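# The Second Hand

The first time the robot refused to let go, Marlies Moser thought it was her own fault. She had been working at Drirneo for five weeks, and in five weeks you still believe that every mistake in the room belongs to you.

"It holds the towel," she called across the hall. "I sent the open command and it holds the towel."

Her aunt Nadja did not look up from her screen. "Send it again."

Marlies sent it again. The right gripper stayed closed. Then, after a time in which a person could have said a short prayer, it opened and the towel dropped on the table.

"Now it is open," said Marlies.

"Then it is open," said Nadja.

They wrote it in the log as number 401 and went to eat lunch. The log was full of such things. Cables that came loose, a camera that went dark when the heating started. The robot itself was called Genus. It had two arms and no legs, and it was learning to clear a table the way a tired parent clears one in the evening: toys in the basket, doors of the box closed, towel folded, telephone put aside where it cannot fall.

The telephone was an old one of Nadja's. She had carried it for years, and her husband's voice was still on it, in a message he had left from a train station in September. Marlies knew this and had asked her once why she did not use another one for the tests.

"Because with this one I am careful," Nadja had said.

In the night Marlies lay awake and thought about the delay. It had not been a wrong command. She had seen the command go out. Somewhere between the computer and the fingers it had waited, like a letter that lies under the mat. And if an open command could wait, then a stop command could wait also.

She got up at four, took the first bus and read the records of the whole spring. The delay was there 77 times. Most were so short that you would not feel them. But they became longer, and they were always in the right hand, never in the left. The part in that wrist was a controller from Brason, serial number ending in 3302. It had been changed in the winter by a man named Chae, who had since moved to another firm and did not answer his telephone before breakfast.

When Nadja arrived, the morning run was already prepared on the schedule, and it started by itself at eight. Marlies came running from the office with the papers in her hand. Both arms were out over the table.

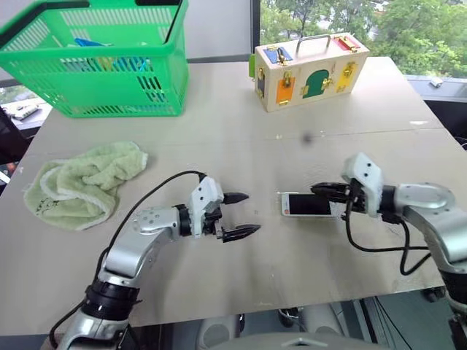 "Stop it," Marlies said. "Please. The right one."

Nadja had her coffee in one hand. She put the other on the stop button at once and asked her questions afterwards, and this was something Marlies remembered about her for a long time.

The left arm stopped. The right arm did not. It went down, perhaps the width of a finger, and they heard a small sound from the glass, like a tooth on a cherry stone. Then Nadja pulled the main plug from the wall and there was only the fan of the computer, becoming slower.

For a while they stood there. Marlies laid the papers on a chair because her hands were not steady.

"It could have been a hand," she said.

"Yes."

"Last week I fixed the basket with the power on. I had my whole arm in there."

"I know. I saw you, and I said nothing." Nadja went around the table – the long way, although the arms were dead now – and freed the telephone from under the black fingers. She turned it to the window. One crack went from the corner to the button. She pressed the button and waited, and pressed it again.

"Write it down first," she said. "With the time. Then we call Brason, and then we take off that wrist, and until then the plug stays in my pocket."

A plug does not fit in a pocket, but Marlies did not correct her. She opened the log and wrote number, time, place. Behind her Nadja was still standing at the window, holding the telephone to her ear.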